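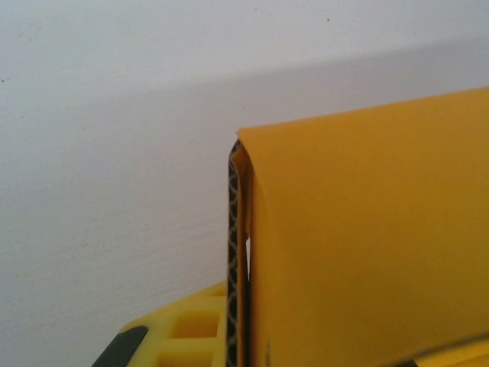 August

Up before six and could not get back to sleep, so I read the ballot language for the ambulance measure at the kitchen table. It is one sentence and it runs most of a page. I read it three times. What it comes down to is a property tax increase, four years long, to keep a second ambulance staffed overnight in Yeo. At the moment there is one for the whole south end of the county, and after midnight it is parked in Paken.

I went in thinking I would vote yes and I still think so. But I told myself I would write down what bothers me before the meeting and what bothered me after, so that I don't talk myself into anything.

Before the meeting: the tax ends after four years and the need does not. Somebody will have to come back and ask again. The flyer says more than 800 calls last year, and doesn't say how many were at night. Also, I don't like that it is on the same ballot as the road bond. People get to the bottom of the page and start voting no.
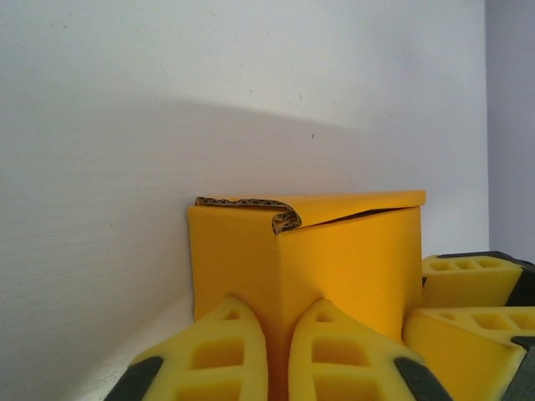
The meeting was at 7:30 in the school cafeteria. I got there early and sat near the side door. It was a better turnout than for the water rates. The folding tables were still out from lunch and mine was sticky.

The district people talked first. They had slides, which were hard to read with the lights on. The night call number was in there after all, on a slide they went past quickly, and I asked them to go back to it. It was lower than I expected. A night call takes a long time, though. From Paken to the far side of Yeo, then over the hill to the hospital in Flovia, then a wait at the hospital, then all the way back. If a second call comes in during that, it goes to the next county over, and they come if they can.

I had not thought about the wait at the hospital. They said a lot of the longest ones are people in a mental health crisis, where there is no bed and the crew can't just leave. A woman in the row behind me said her son had been one of those. She didn't say much more than that and no one pressed her. A levy for an ambulance doesn't fix the bed problem, and to their credit the district people said so plainly. It just means the rest of us have something to call while it goes on.

The man who spoke against it was polite. He said he is on a fixed income and every one of these is described as the price of a pizza, and by now he is buying a lot of pizzas. That got a laugh, and I think he had a point. Our house would pay a bit more than his would. I worked ours out on the back of the agenda and it is an amount I would notice but could manage.

There was a long back and forth about whether the district could contract with Evico, the private outfit, for nights only. The answer was that they asked and the quote was higher than hiring. Someone wanted to see the quote. They said they would post it on the website by the end of the week. I wrote that down so I can check.

After the meeting: I still think yes. I am less bothered by the four years, since it gives us a chance to look at the numbers and stop if it isn't working. I am more bothered by the hospital part, which isn't on the ballot and which I don't know who to write to about. The county commission first, I suppose, and then our state representative's office.

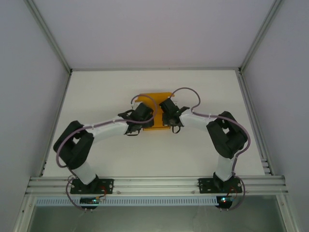
*The two arms, grippers nearly meeting over the small yellow piece.*

Drove home the long way to time it. From the firehouse lot in Paken to our turnoff took longer than I would have guessed, and that was on dry road with no snow and no deer. I wasn't speeding and an ambulance would be, so it isn't a fair test, but I put the time in the back of this book anyway.

Things to do: look for the Evico quote. Ask next door if they want a ride to the next meeting. Find out the last day to change my mailing address with the clerk, as the ballot will go to the old box otherwise.

Ate late, soup and toast. Windows open, still warm at ten.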